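Chapter 7
Soft Goods: Folding, Sorting and Putting Away

Before you read: List the chores in your own home that involve cloth. Mark the ones you could do with your eyes closed.

A washing machine does its job inside a steel drum, and the drum never changes shape. Folding is a different kind of work. A sweater has no fixed outline, and it takes a new one each time it is picked up. For this reason the laundry was one of the first rooms to get a machine and may be one of the last to get a robot.

Chapter 6 dealt with rigid parts. There the arm could be told where an edge would be, and the edge stayed put. With cloth, the edge has to be found first. It may be under a fold, or it may look just like a crease. A patterned surface below adds to the trouble, as the software must tell printed shapes from real ones.
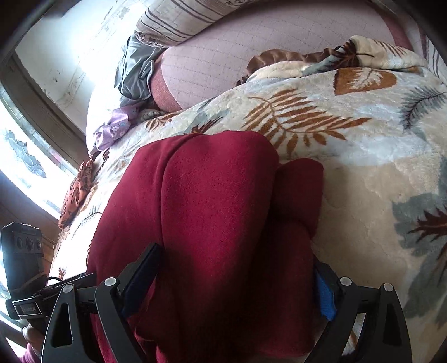
Figure 7.1 Gripper jaws at a folded red garment on a leaf-print blanket.

Tsehay Asfaw tested the Faltska folding cell in a commercial laundry in Soston. On flat towels it kept pace with a new worker. On mixed clothing it stopped often, and 2 people had to stay close by to free caught sleeves. Her report called the cell useful for towels and "not ready for a family's basket."

Bushra Hayat worked on the same problem at Panganiban, a maker of home equipment. Her group used a trial set of 20 garments, all clean and dry. Thin shirts gave the most trouble – the fingers picked up two layers when they wanted one. Fleece was easier to grip but harder to fold flat.

Two terms will be used throughout the chapter. A grasp point is the place where the fingers close on the cloth. A regrasp is any change of grasp point during a task. People regrasp all the time while folding and hardly notice it.

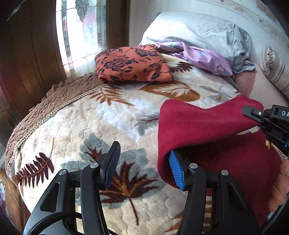
Can a robot fold laundry at home yet?
In limited cases it can, given time and a few known garments, but a mixed load still needs a person.

7.1 Finding an Edge

The simplest method is to lift the cloth at any point and let it hang. The lowest part is often a corner or a hem.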